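Prurkcombe festival moves main stage sound to a distributed system

The Prurkcombe music festival will replace the two large speaker stacks at its main stage with a distributed system this November, following complaints from the back of the field at the last edition. The main stage area holds 3,600 people. Organizers said the old layout was tuned for a smaller crowd and had not been revised when the site was extended toward the river.

Under the new plan, two shorter main hangs flank the stage and five delay towers stand farther out. Each tower carries its own amplifiers and is timed to the main hangs, so that sound from the tower and sound from the stage reach a listener close together. The contract has gone to Blomqvist, a rental company that also supplies the indoor hall at Minudley. 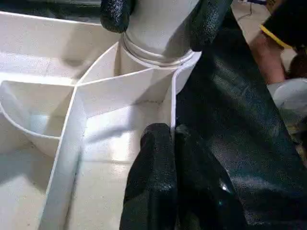 The level limit set by the town has not changed. Measurements are taken at the mixing position and at two points on the site boundary, and the limit applies to a rolling average over 15 minutes. At the last edition the mixing engineers stayed within it, but they did so by pulling down the low end during the late sets. Several reviews described the Saturday-style headline sound as thin. With more sources at lower output, Blomqvist expects an even level across the field without raising the reading at the boundary.

Low frequencies are the harder part. The subwoofers will be laid out in a line in front of the stage, with a second row reversed and delayed to cut the energy going backward toward the artist compound and the houses behind it. Acts with heavy bass content have been asked to send their show files early so the settings can be checked in the warehouse.
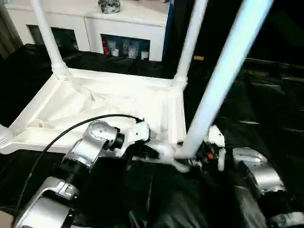 Schedule and changeovers

Changeovers on the main stage are set at 25 minutes, down from 35. Touring bands can bring their own monitor desk, but the front-of-house desk is shared and stays in place all day. Stage boxes are fixed at two positions, left and right, and the patch list is the same for every act below the top two slots.

Kadascombe, the four-piece that drew the largest afternoon crowd last time, returns in an evening slot at 8:40 p.m. The band plays with a click track and backing parts from a laptop, and its set ran nine minutes late last time when the playback feed had to be repatched. A spare playback line is now part of the standard stage box. The set is listed at 55 minutes and will draw mostly on the second album, with a string section on the last four songs.
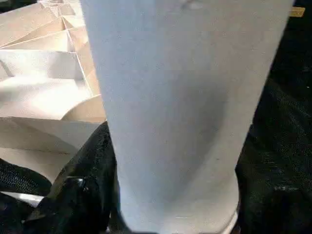

Gates open at 1 p.m.; first act on the main stage at 2:15 p.m.

The second stage, a tent with room for 2,000, keeps its existing system. The only change there is the direction of the stage, which has been turned by a quarter so that it no longer faces the main field. Spill between the two was measured during overlapping sets and was highest in the quiet passages of acoustic acts. Start times have also been staggered, and no tent act now begins in the first half hour of a main stage headliner.

A full-system test is planned for the afternoon before opening. It will run from 3 p.m. to 6 p.m. and will include recorded music at show level. Residents within the notice area have been sent the times and a phone number for reports.
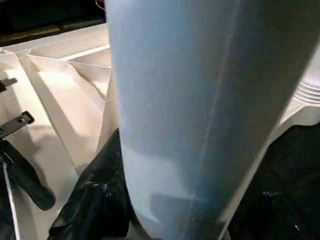 Solveig Holmgren said the delay towers should fix the vocals at the back but wondered about the sight lines, as two of the positions on the site map stand between the raised viewing platform and the left side of the stage. She asked that the map be revised before the remaining platform places are assigned.

Blomqvist said the towers can be shifted a few yards without a change to the timing plan beyond new delay values. A revised map is due with the final stage times. Of the 124 platform places, those already assigned will stay valid whichever position is chosen.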